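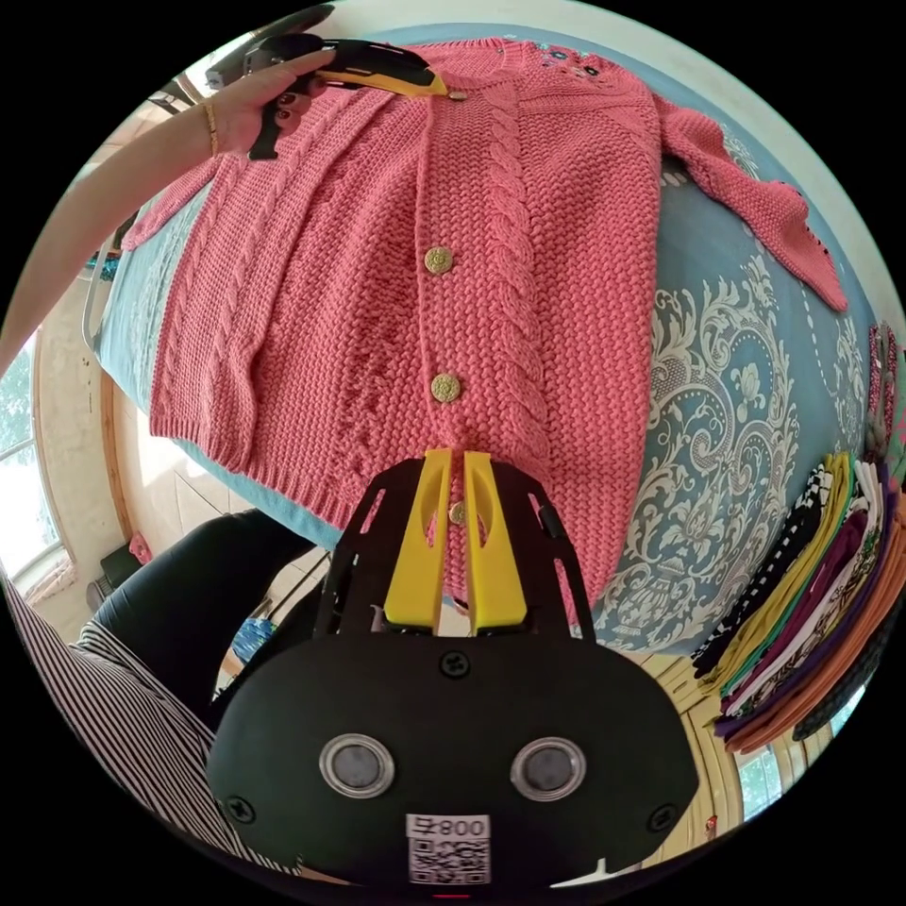 A hand-held gripper at the lowest visible button of a knit cardigan laid out on a bed.

Cirklow releases version 17 of Drunach, its software for aligning and segmenting hand-held gripper recordings

Cirklow today made available version 17 of Drunach, a software package that turns recordings from hand-held grippers into training data for robot control policies. The release concentrates on clothing: buttoning, unbuttoning, folding and stacking. It was developed with Brokavska, which maintains the gripper tracking library used inside Drunach, and with the textile handling group at Lukoševičius.

Garments are difficult for perception software for several well-known reasons. A knit surface has repeating texture, so feature matching tends to lock onto the wrong stitch. The fabric moves when the fingers press on it, which breaks the assumption that the background is rigid. Small fasteners are often hidden between the fingertips at the point where their position matters most.

Version 17 handles these cases in three separate stages.

The tracking stage now estimates the pose of the gripper from the parts of the view that do not deform. Regions that move with the fingers are masked out before the pose is solved. Where too little rigid background remains, the segment is marked as low confidence and kept out of the default export. Earlier versions filled such gaps by interpolation, and users reported that the resulting paths were smooth but wrong.

The fastener stage keeps an estimate of each button after it passes out of view. The estimate is tied to the nearby edge of the fabric and is updated when the edge moves. It expires after 500 milliseconds unless the button is seen again. The limit can be changed in the project settings.

The segmentation stage cuts a recording into approach, contact, manipulation and release. Cuts are based on finger opening and relative motion - no manual marks are needed, although they can be added in the editor and will take priority over the automatic ones. Recordings with two grippers in use are processed on a shared clock, and each tool keeps its own segment list.

The software was tested on 2600 recordings of garment handling made in furnished rooms. Lighting and bedding were left as found. Processing a typical session took almost half the time needed by the previous version on the same workstation, mainly because masks are now computed once and shared between stages.

Drunach 17 writes the same file layout as version 16. Existing projects open without conversion, but must be reprocessed to gain the new confidence values. The command line tool has a new option, --strict, which stops a batch when a recording fails calibration. The default is still to log the failure and continue.

Known limits: sheer fabric and strongly reflective fasteners still produce unstable masks. Zippers are not supported in this release. Support is planned for November.

The update is free for current license holders. New licenses cover processing on up to 100 machines at one site. Release notes, calibration targets and a small sample project are on the Cirklow download page. An online technical session on the fastener stage will be held on Thursday, with registration through the same page.

About Cirklow
Cirklow develops perception and data processing software for robot manipulation. Its products are used in research laboratories and by makers of handling equipment.

Press contact: Cirklow, Communications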